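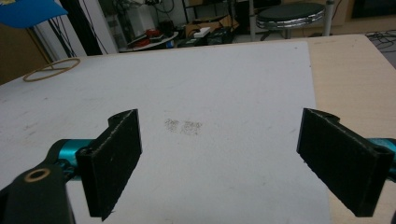
Figure 4.1 Finger pads open over the white board, with grey specks between them.

Chapter 4
Looking After the Fingers

I learned to care about finger pads the slow way. My first winter at Diltside I looked after one hand-held gripper, and for weeks I blamed its joints for every dropped part. Tomás Leitão, who had the next bench, asked when I'd last cleaned the pads. I hadn't!

So this chapter starts with the pads and leaves the joints until section 4.3. Look again at Figure 4.1 before you read on. The pads are black with a fuzzy face, and a face like that picks up all sorts. Specks on the board are worth a minute of your time — they may be swarf, or crumbs, or bits of the pad itself, and each one means a different job.

My own routine is short. Open the jaws fully, wipe the board, brush both pads from top to bottom, then close and open 25 times and look at the board again. If there's fresh grit, write it in the log (ours said November on nearly every page). At 2,000 grips I change both pads together, even when one still looks fine.

You'll need a soft brush, a clean cloth and the log sheet for section 4.1.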